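Trucos de taller para recoger buenos ejemplos con el brazo

10 de mayo de 2018

En el taller de Viltholm llevamos ya una buena temporada enseñando a un brazo a empujar y ordenar piezas, y como me escribís a menudo preguntando por las mañas de cada día (las que no vienen en ningún manual), me he sentado con un café a juntar unas cuantas.

Lo primero, la superficie. Una tabla de madera clara puesta encima de la mesa perforada va de maravilla: los colores destacan y las piezas no se enganchan en los agujeros. Pasadle un paño seco antes de empezar y marcad con lápiz, en la mesa, dónde van las esquinas, que luego una tabla se mueve sin que te enteres y te pasas la tarde buscando el fallo en otro sitio.

Las piezas impresas salen baratas y aguantan mucho trote. Nosotros les damos una lijada suave por la base, ¡y cómo se nota! Mezclad formas y colores, repetid color con formas distintas y dejad que alguna quede medio tapada por la herramienta, porque en el uso de verdad va a pasar continuamente.

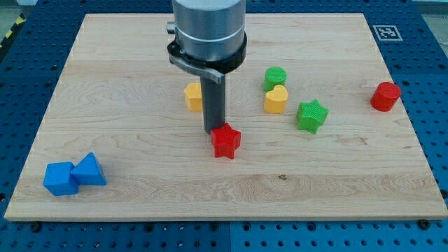
Para repartirlas, lo mejor es no pensar demasiado. Si las colocas con cuidado acabas haciendo siempre el mismo dibujo, con todo bien separadito, y el sistema aprende tu manía. Soltadlas a puñados, dejad que unas se toquen y otras queden lejos, y cambiad el reparto cada 15 intentos.

Con el mando, movimientos tranquilos y seguidos. Si os quedáis dudando a medio camino, esa duda también se graba. Los intentos fallidos los guardamos en carpeta aparte, con una nota corta de lo que pasó: en la última tanda de Haltance grabamos 368 y quedaron 295 buenos, y de los demás todavía estamos sacando provecho.

Revisad el apriete del collarín al empezar y después de comer. Y no tapéis ni rayéis las marcas de referencia de la mesa; guardad una copia impresa en un cajón, plana, dentro de una funda.

Las sesiones, de dos horas como mucho. En septiembre probamos a alargarlas y los últimos ejemplos daban pena. Ahora paramos, ventilamos un poco y, si queda luz parecida, seguimos por la tarde.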